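Bench notebook, October, after lunch

Gripper controllers on the right arm, Distell against Ccori. Entered by Hjalti, with interruptions from Bhavana, whose handwriting is better and who has therefore been excused from using it.

Carried over from the morning: the Distell is back in the cabinet after its spell on loan to Urkgate. It came home with a firmware nobody here asked for and a cable tie in a place I'd rather not discuss. Usa rolled it back to our version before doing anything else. I'm writing that down so that the next person who gets good numbers out of it knows which firmware to thank.

The plan is to leave the arms alone, leave the fingers alone, and swap only the box that tells the fingers what to do. Last time we changed the controller and the pads on the same day, and Ditte spent the following week explaining to Grolasgate why we couldn't say which one had helped. She has asked me to mention it here. Mentioned.

Test objects are the same tired pair: the square-ish glass jar with the blue lid, and the small white bottle. Both start on the table in front of the right half of the wooden organizer. Bottle goes in a cubby, jar gets picked by whatever part of itself the planner fancies. The organizer stays because it punishes sloppy releases. A bottle let go a little early over open table just stands there looking fine. Let it go early over a cubby and it leans on the divider for the rest of the afternoon. 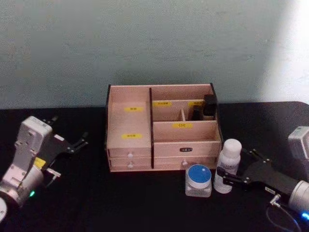

Ccori first, on the grounds that it was already wired. Default close speed, force limit at our usual low setting, 500 ms settle before lift. The bottle is the easy one and it behaved like the easy one. Closing is smooth, the fingers arrive together as far as I can tell by ear, and the log shows one clean contact event with a little shelf after it where the force loop makes up its mind. I like that shelf. Bhavana says it's a filter lag and I'm being sentimental about a filter lag.

Then the jar. The Ccori treats first contact as an invitation to think. On glass that means the fingers touch, pause, touch again slightly harder, and in the meantime the jar has shuffled along the table toward whichever finger was late. It got picked in the end, all three times, but the grasp was off center and the log looks like somebody knocking at a door. Raising the force limit helps and also makes me nervous. I put it back where it was.

Shortened the settle to see what the lift would do. Lift came sooner, jar rotated between the fingers on the way up. Put that back too. An afternoon of putting things back, so far.

Swapped to the Distell. Two connectors and one parameter file, plus a hunt for the right screwdriver, which Janelle had taken next door to Grolasgate's bench and brought back with a look suggesting the screwdriver was ours to keep track of. Fair.

Distell on the bottle: closes faster, stops harder, overshoots the force limit for an instant and then settles below it. I don't love the overshoot. The bottle is plastic and doesn't care. It went into the cubby, and the release was much cleaner than the Ccori's, both fingers leaving together, which matters more in there than I had given it credit for.

Distell on the jar: better than it has any right to be. The hard stop I was complaining about a paragraph ago is what keeps the jar from wandering. Contact, stop, done. There's one run where it closed high on the lid and held it anyway, and I'd be more pleased if I had commanded that. The planner's target was the glass. Offset in the camera frame, almost certainly, and the same one Ditte flagged before the loan. It will be there for both controllers, so the comparison stands, but the absolute positions in today's log shouldn't be quoted to anybody. Usa has put a note in the file header to that effect, in capitals.

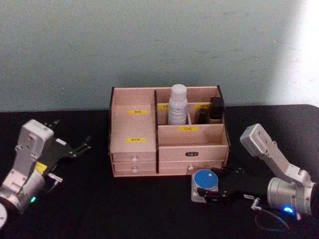

Could we have the Distell's stop and the Ccori's force loop at the same time?

Partly. The Ccori lets you skip its re-approach step if you feed it an external contact flag, and the motor current on the first touch is clear enough to make one. We'd get the hard stop from that. The quiet force hold afterward would stay as it is. What we wouldn't get is the Distell's release, where both fingers open on the same tick, as the Ccori staggers them in firmware and there's no setting for it that any of us has found.

Usa tried the contact flag on the spare controller while I was writing that down. It works with nothing in the fingers, which is a low bar. First threshold was so sensitive that the gripper declared contact on its own acceleration and refused to close at all. Second one ignored Bhavana's pencil. There's a usable value in between and she thinks it depends on close speed, so it will want a small table of values, so it will want somebody to fill in a small table of values. I went to look at the cabling for a while.

Notes on the cabling. The loop from the right wrist lies on the tabletop and it drags. Small effect, but it's there in the wrist torque on long reaches to the left, and it's larger with the Distell lead, which is stiffer. Either we tie it up or we subtract it. Ditte votes for tying it up. I had started writing the subtraction.

Left arm did nothing today except have its gripper open and be in the plots. Please don't swap its controller until the right side is settled. Janelle, this means you, and I say it with affection.

Where it stands at close of day:

Ccori is gentler on the bottle and fussy on the jar. Distell is rude to everything and puts the jar where I want it. If Grolasgate asks tonight, the answer for glass is the Distell with the force limit lowered a notch to take the top off that overshoot. I haven't run it a notch lower. I intend to run it a notch lower before anyone tells them.

To do next session:
Fix the camera offset, then repeat the jar on both controllers.
Contact flag threshold at 3 close speeds (Usa, spare controller only).
Tie up the right wrist cable.
Ask Urkgate what they did to the firmware, politely. Ditte to write it, as I've already used up my polite one.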